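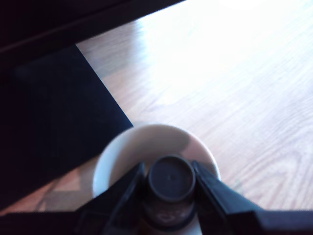
**FOR IMMEDIATE RELEASE**

**Zustov Opens Orders for the Virnum Two-Finger Gripper Kit**

LAVINE, March 2020 - Zustov, a maker of end-of-arm tools for small robot arms, today opened orders for the Virnum, a two-finger gripper kit intended for work with household and tabletop items. The kit is offered to university laboratories, training centers and product testing firms, and will ship from the company's Lavine plant.

The Virnum is designed for objects that are awkward for standard parallel jaws, among them cups, bottles, capped containers and other pieces with curved or smooth sides. Its two angled fingers close toward a common center line and are mounted on a flat base. Both fingers can be removed and replaced without taking the base off the arm.

Each kit includes the gripper, a mounting plate, a camera bracket, a power and data cable, and 2 sets of fingers in different widths. The bracket holds a small camera close to the base of the gripper, so that the operator's view takes in both fingers and the item between them. The camera is sold separately. Customers who already own a compatible camera may use it with the bracket supplied.

"Our customers asked for a gripper they could put to work on everyday objects without first building their own fingers," said Bontu Mamo, director of products at Zustov. "They also asked for a clear view of the grasp from the wrist. We made the bracket part of the standard kit for that reason, and we have kept the price of replacement fingers low - they are wearing parts and should be treated that way."

Before release, the company ran a trial program that began in November at the Nigatu Training Center. Staff and students at the center used 4 pre-production units in pick, hold and place exercises and recorded 347 sessions. Changes made as a result of the program include a softer closing speed at low force settings and a revised cable exit that leaves more room for the wrist to turn. Owners of the pre-production units will receive the revised parts at no charge.

The Virnum is supplied with control software for desktop computers. Closing speed, opening width and holding force can be set by the operator and saved as named profiles. A written guide covers mounting, camera alignment and routine care. The kit is intended for indoor use and is not rated for washdown areas or for direct contact with unpackaged food.

The first production run consists of 176 kits. Orders will be filled in the sequence in which they are received, and customers will be given a shipping date when payment is confirmed. Training centers ordering several kits may request an installation visit. Replacement fingers, brackets and cables can be ordered separately through the Zustov parts desk.

**About Zustov**

Zustov designs and builds grippers, mounting hardware and control software for small robot arms. The company serves customers in education, research and product testing from its offices and plant in Lavine.

**Press contact**

Zustov Press Office, Lavine
Requests for interviews with Bontu Mamo, review units and technical data sheets should be addressed to the press office.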